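Hirorgate guesthouses told to measure their beds

December 1, 2024

Guesthouses in Hirorgate will have to publish the true width of their beds from February, after a year in which the word "double" was asked to do a great deal of work. The town council received 42 complaints, one of them from a couple who had booked a "generous king" and spent the night taking turns.

Owners who get it wrong face a fine of up to £500. Zellard, the booking site used by most of the town, will add a box for the figure in centimetres. The Tavares guesthouse has already changed its listing from "cosy double" to "large single" – and kept the price.

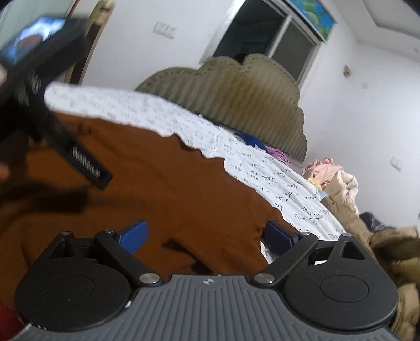

Travel & Stays

The rule covers 22 guesthouses. Sofa beds are exempt, as the council could not agree on what they are.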